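Bench Tips for Sharing Your Work With a Gripper

28/01/2019

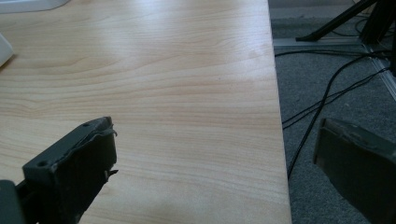
Gripper fingers at the table edge, with cables on the carpet beyond.

Since August we've had automated packing at our Rangate workshop, and I love it! The lifting and sorting that used to eat up whole mornings now goes to the machines, and the rest of us get to do the fiddly, interesting bits: checking, mending, setting things up. Some habits we've picked up along the way:

Look at the fingertips before you start. Frayed edges and lifted flaps snag on thin bags. Trim a flap with sharp scissors, and take burrs off with a fine file (switch off first, please).

Wipe the table with a barely damp cloth, then dry it. We do ours every 10 trays. Tiny specks matter more than you'd think when you're handling labels.

Keep parts well back from the edge. A strip of masking tape 74 mm in makes a good "no further" line, and it peels off cleanly.

Tidy floor cables with hook-and-loop ties and run them along the wall where you can. Loose loops catch chair wheels, and feet!

Swap jobs at lunch. On the Bevan line we went from packing 103 boxes a day to around 215, and watching a machine all afternoon is more tiring than it sounds, so we take turns.

Keep a notebook by the bench. Ours is full of scribbles about the Vadis trays, and new starters read it before anything else.

Next time: cleaning glue off trays without scratching them.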